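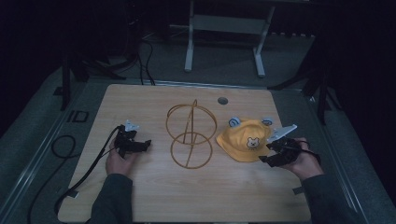 Prakix publishes build files for a two-handed gripper set made in a shared workshop

24 November 2024

Prakix, the members' workshop on the Nurkatar trading estate, has published the complete build files for Haterine, a pair of hand-held grippers used to record demonstrations for robot arms. The release covers printed parts, the wiring plan, firmware and a written assembly guide. All files are free to use and alter, provided that changes are shared on the same terms.

Haterine is held one gripper to each hand. The operator closes the jaws with a trigger, and the opening width is logged alongside the position of each unit. Position is worked out from a marker plate fixed to the top of the gripper body. The plates on the two units differ in size and angle so that the tracking software can tell them apart when the hands come close together.

The jaws are black, angular and shaped to the same outline as those on the workshop's own robot arm, a bench-mounted unit named Quezada. Recorded movements can therefore be replayed on the arm without remapping the fingertips.

Each unit is wired. An earlier version ran on battery packs, which put too much weight behind the wrist and caused small timing gaps when the charge fell. The cable adds some drag, and the guide recommends letting it hang in a loose loop off the table's edge, with the slack on the floor.

Test objects were chosen by workshop members from what they had to hand. They include a yellow bucket hat with ears and a bear face patch on the front, and an ornament of bronze-coloured wire bent into two rings, one over the other, with a hooked loop at the top. The hat is a test of soft material that changes shape under the jaws. The ornament is thin and open, so a poorly aimed grip will close on nothing.

The published record set holds 1193 demonstrations, of which 570 use both hands at once. Members who took part worked in sessions of 17 minutes, followed by a break. The set was checked by hand before release, and recordings with lost tracking were removed.

"The mechanical side was settled early," said Sotiris Tsolakis, who led the build. "Most of the time since then went on the marker plates. If the plate is too small it drops out of view at steep angles, and if it is too large it catches on the other gripper. We are still not fully happy with the left one."

Known faults are listed in the guide. The trigger return spring is stiff for small hands, and the plate mount can work loose if the screws are not fitted with locking washers. A revised mount is being drawn.

Printed parts can be made on any printer with a standard-size bed. No metalwork is needed.

Prakix will hold an open bench evening for anyone wishing to build a set. Places can be booked through the workshop desk.

Related items
Quezada arm: revised base plate drawings
Workshop induction: changes to laser cutter booking
Haterine firmware: notes on trigger calibration
Nurkatar estate: winter access hours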